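Grusholm plate-racking set, README

What this is

918 demonstrations of a two-arm setup putting plates into a dish rack, recorded to test one narrow idea: that a policy learns the last few centimetres better if you show it more of them. In each demonstration we kept every step of the final approach and thinned the long, dull reach across the table to one step in 3. We call this end-weighting. Pornska, our baseline, treats all steps as equally interesting, which they are not.

Result, briefly

End-weighted training got the plate standing in a slot in 80 per cent of trials. Pornska managed 70. We had hoped for a more embarrassing gap. 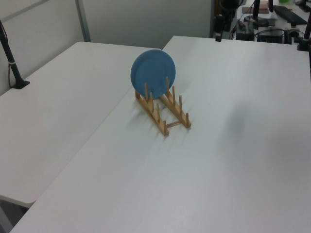 Fixed camera view: blue plate upright in the rearmost slot.

What counts as success

The plate must stand between pegs, with the gripper open and clear of it. Leaning on the rack from outside is a failure, however relaxed it looks. Any slot will do. Labels were made by hand by Jui-lin Lui, who has asked not to be sent any more plates.

Known problems

Lighting was whatever the room offered that day. The policy has seen one rack design and should not be trusted with yours. Files in the folder named final are older than those in final_new; the loader knows this, but Tumodis users on the May release will need to set the path themselves.

Changes

7 June 2022: removed duplicate episodes, fixed swapped wrist camera labels, renamed poon_test to test.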